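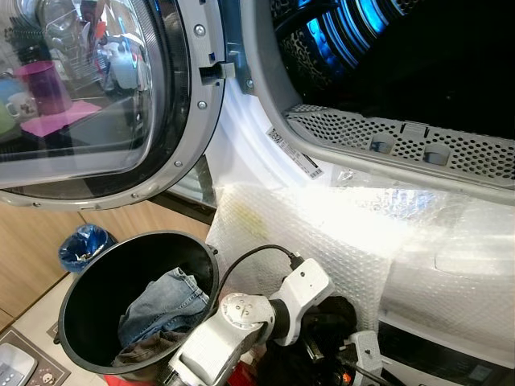

Subject: Re: [household-manip] Draft 2 of the laundry loading practice notes

Hi all,

Thanks for draft 2, I read it over coffee and then read it again with a pen! This is the first set of notes I've seen that treats the washer as something with its own rules, with a section for the door and a section for the seal. At Grernov we've been loading front-loaders with an arm all winter and I have comments on nearly every page (mostly happy ones).

On January 20, sorry, on the January call, somebody wrote:

> 4.1 The arm shall not push on an item after the
> item has stopped moving. Release, back off, regrasp.
> 4.2 The episode is complete when the gripper is
> clear of the door opening.
> Are people OK with 4.2? Valtonen would like it kept
> short so that operators remember it.

4.1 is great, please keep it word for word. We log a regrasp as its own step and it has made our reviews so much easier to read.

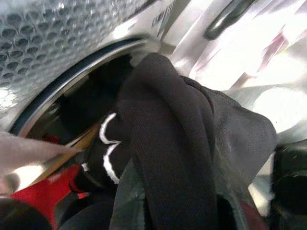
4.2 is where I'd ask for more. A clear gripper doesn't tell you that the cloth is clear. A sleeve or a waistband can hang over the rim with the hand well out of the way, and an operator following 4.2 to the letter would call that done. Could we say "when the gripper and all fabric are clear of the door opening and the seal"? It's still short enough for Valtonen, I think.

Two smaller things. The draft gives one speed limit for the whole task. I'd love a second, lower one for any motion between the door and the drum, with the latch listed by name as a keep-out part. Our own house rule is 20 mm/s in there and 200 mm/s everywhere else, and our operators like it fine.

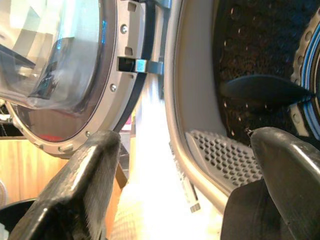 White cloth between the fingers, door latch at left.

Also, section 6 asks for a written note on every stop. Over 2000 episodes that's a lot of typing! Grokura's tick sheet would cover most of it, and Hitex already has a version with a box for "fabric on seal" that I'd happily borrow.

I can write up new text for 4.2 and the speed section before the next call if the editors want it. Does anyone have numbers for top-loaders?

Cheers from the Grernov bench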